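# Kavo bunting kit, used for our school spring fair

I teach the second grade in Kudarine, and in May I was asked to decorate the yard and the hall.

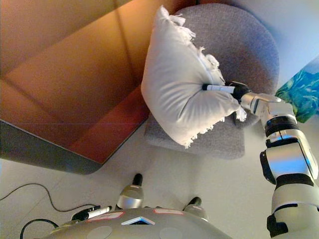 We had 100 dollars to spend, and the Kavo kit took a little more than half of it. In the box there are 14 strings of cotton flags, a bag of clips and a paper with instructions. The paper is short, but I understood it without help.

The flags are blank. The children paint them or draw on them, and this was the reason I chose this kit and not the printed one from Kesten. My class worked on them for two afternoons. Fabric markers gave clean lines. Poster paint was not so good – it cracked when we folded the strings to carry them outside.

Hanging was easy in the hall and difficult in the yard. The clips hold well on a thin rope or on the edge of a shelf, but they do not open wide enough for our fence. My colleague Shivam Chauhan brought garden wire, and with it we finished before 11 in the morning, when the parents started to arrive. I think Kavo should put a second size of clip in the box.

In the afternoon we had strong wind. Two strings came down near the cake table and one flag tore at the seam. The others stayed in place until the evening. I washed three strings at home in cold water, and the marker drawings became only a little lighter. The cotton needs ironing after that, so I left this job for the summer.

Horațiu Sima, our music teacher, finds the flags too small for a large yard, and from the gate he is right. In the hall they look very nice.

I would buy the kit again for a classroom or a hall. For outdoors, please buy wire also. Four stars from me.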